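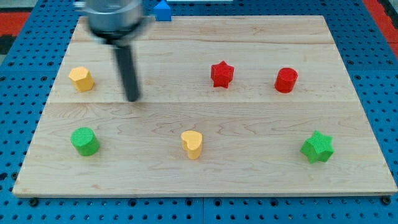 ## Small phones are back, and I couldn't be happier

If you've been reading this newsletter for a while you'll know my feelings about pockets. Mine are not getting any bigger, and for years the phones have been. So when Arriaga put the Cellurau Mini on sale in November I ordered one the same evening, and I've carried it every day since (my old phone is in a drawer, and it can stay there!).

The Mini weighs very little, fits in one hand and lets me reach the top corner of the screen with my thumb. I'd forgotten what that was like. I keep showing people. My sister has asked me to stop.

Now, the part that several of you wrote in about: the battery. Yes, it's a smaller one than you get in the full-size Cellurau. It's rated at 2,390 mAh, and I was ready to be grumpy about that. In practice I take it off the charger at seven in the morning, listen to podcasts both ways on my walk, answer far too many messages, and still have enough left to read in bed. On the Saturday I spent using it for maps all day in Dusdale it gave up before tea. If you drive with your phone as your satnav, keep a cable in the car.

Storage is 64 GB in the cheaper model, and there's no card slot. I don't keep much music on mine, so I'm fine, but anyone who films their children's football matches should look at the bigger version before buying.

The camera is the same main one as in the larger phone, which I really didn't expect. You lose the zoom lens. Photos indoors with the lamp on look lovely, colours are natural, and the shutter is quick enough for my dog, who doesn't sit still for anybody. Video is good too, though the microphone picks up every breath of wind.

A few odds and ends from my notes:

- The headphone socket has survived. Hooray!
- The fingerprint reader is on the side and works first time, unless you've just done the washing up.
- The keyboard feels cramped for the first couple of days. Give it a week, or turn on swipe typing.
- The back is plain matt plastic and doesn't show marks. I've dropped it twice already, both times on carpet.

As for price, the Mini is £513 direct from Arriaga. Astetti has it for £10 less if you don't mind having it in green, and I think the green is the nicest one anyway. Both will take an old phone in part exchange, but get a quote from each before you hand anything over, as the two offers I had for mine were miles apart.

Itzel Quezada asked whether her old Cellurau case would fit. Sorry, Itzel, it won't, the buttons have moved. Her second question was whether it can run two SIMs, and it can: there's a tray with room for both, so you can keep work and home on the one phone.

I'd love to hear from anybody else who has gone small this year, whichever make you chose. Hit reply and tell me how the battery is treating you, especially if you play games on it, as I don't and have no idea how it copes. I'll put the best replies in the next issue, along with my notes on the car chargers.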